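Workshop notebook, Prinport
March 9, 2020

Carrying on from the damp-board business. For anyone opening the book at this page: we are still trying to work out why the Pusoro cartons go soft at the bottom corners when stored at the Clulteten shed, and why the same cartons from the same bundle do not go soft here. The Clulteten view is that we send them bad board. Our view is that Clulteten has a roof in the way that a colander has a base.

Corrugated card, flat outer faces, wavy bit in between. It is the wavy bit that does the standing up.

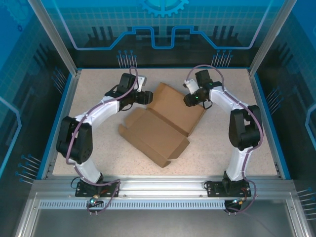
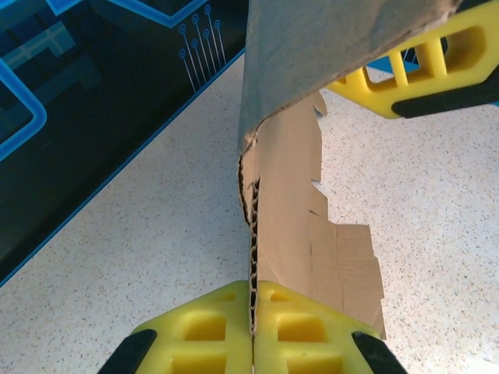 Samples and how they were kept

Twelve blanks pulled from one bundle, numbered in pencil on the inside flap. Pencil because the marker we used in December bled into the liner and for a whole afternoon we believed we had discovered a stain.

Nos. 1 to 4: top shelf in the dry cupboard, flat.
Nos. 5 to 8: bench, flat, under a board.
Nos. 9 to 12: wash-up room, standing on their edges on the concrete, which is how Clulteten stores them, whatever the storage sheet says.

All left for 648 hours. That is 27 days, and the only reason it is written in hours is that the form from Long has a box marked "hours" and will not take anything else. I did try.

Weighing

Weighed each one before and after on the small balance. The big balance still reads 2 g with nothing on it and has done since it was moved. Please stop subtracting 2 in your head and writing down the answer, as some of us subtract it again afterwards.

Cupboard blanks: no change worth the ink.
Bench blanks: slightly up, all four by much the same. The radiator was off for part of the time, so I am not reading much into it.
Wash-up blanks: well up, and No. 11 up most of all. No. 11 was nearest the drain. I would like to call this a finding but it is closer to a seating plan.

Crush test

Cut a strip from the bottom edge of each blank and another from the top edge, flutes upright, and loaded them in the hand press until they gave. The press is not calibrated and the numbers mean nothing outside this room, so I have only ranked them.

Cupboard strips, top and bottom edges the same.
Bench strips the same again, and I could not separate them from the cupboard lot.
Wash-up strips: top edges a shade weaker, bottom edges hopeless. No. 11 folded before I had finished leaning on the handle. No. 9 held up better than it had any right to. I cut a second strip to check and it did it again. Looked for a reason and found that No. 9 had been standing on a bit of old carpet. Whoever put the carpet there has done more for the investigation than I have.

So the water is coming up from the floor through the cut edge, and the air in the room has much less to do with it than we argued last month. The open ends of the flutes are sitting straight on the concrete. The faces are fairly good at keeping damp out, but the edge has no face.

Glue line

Peeled the outer liner off offcuts from Nos. 2, 6 and 11. On 2 and 6 it tore in the paper and left fluff behind on both sides – the glue stronger than the card, as it should be. On 11 it came away clean near the bottom, like a stamp off a wet envelope. Higher up it tore properly. Same sheet, same glue, same day of making, so I don't think we can go on blaming the starch. I have blamed the starch in writing in two places and will go back and put a line through both.

Not done

Haven't tried waxing the bottom edge. Someone thinks there is a block of wax in the store behind the Pusoro drawings. I have looked and found the drawings.
Haven't dried No. 12 out again to see if any strength comes back. It is on the cupboard shelf now with a note on it. Leave it alone.
No floor temperature for the wash-up room. The thermometer was in the fridge, measuring the fridge.

To do

Four more blanks on edge in the wash-up room, two on battens and two straight on the floor, all the same distance from the drain this time.
Ask Clulteten whether the stacks are on pallets. They will say yes. Ask for the pallets to be measured.
Fill in the form from Long, in hours.
Put the carpet back where it was.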